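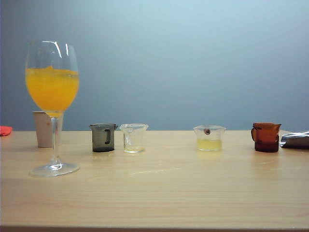
**patholm_jen:** Best way to pour juice into stemmed glasses for a party? I mix in small beakers and fill the glass to just over half.

**kalline5:** How big are the beakers? I'd use one 785 ml pitcher. Fewer things to wash.

**patholm_jen:** 100 ml. The spout helps with a narrow rim.

**trolel:** Disagree with kalline5, a full pitcher is heavy and it drips. Small beakers are fine. Pour slowly or it foams.

**kalline5:** Mine doesn't drip. For more than five guests I'm not refilling beakers all night.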